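Orkine Small Bakers Program: Progress Report for August
Prepared by Raffaele Santoro for Renzo Sala, Gentile Fund

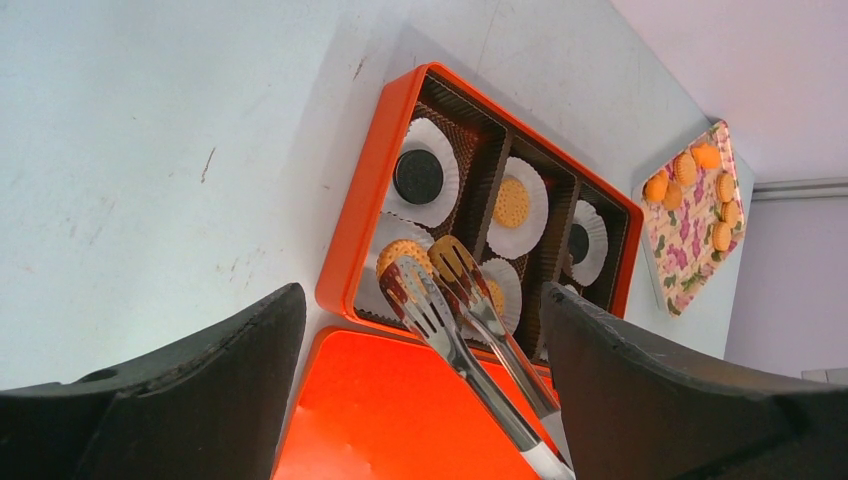
You asked whether the second grant payment should go out on schedule. My short answer is that I would hold part of it until the sales numbers make more sense to me.

Enrollment first. The program now lists 38 bakers, which matches the target in the agreement. I have doubts about the list. Several names joined in the last days before the count and have not yet sold anything through the shared counter at Flonier. The agreement only says "enrolled," so the target is met on paper. I would like the next one to say "selling."

Sales. The counter reported 447 assorted boxes for the month, against a plan of 300. That looks very good until you read the order book. A large share went to one buyer, Pemesik, for an office opening that will not be repeated. Take that order out and we are under plan. The program team calls the result a breakthrough. I would wait for an ordinary month before using that word.

Packaging. The switch to divided boxes with paper cups went through. The team says breakage is down, but no one wrote down breakage before the switch, so there is nothing to compare it with. I have asked for a simple tally at the counter from now on. The boxes also cost more than the old bags, and the price to customers has not moved. The bakers are carrying the difference, and 2 of them have complained in writing.

Training. The food safety class was held and the sign-in sheets are in order. The pricing class was put off again. Given the point above, it is the one I would have held first.

Spending is within budget, mostly because the pricing class did not happen. Rent at Flonier is paid through the fall. I still need the delivery receipts from the team, and I will send them on with the corrected order summary when they come in.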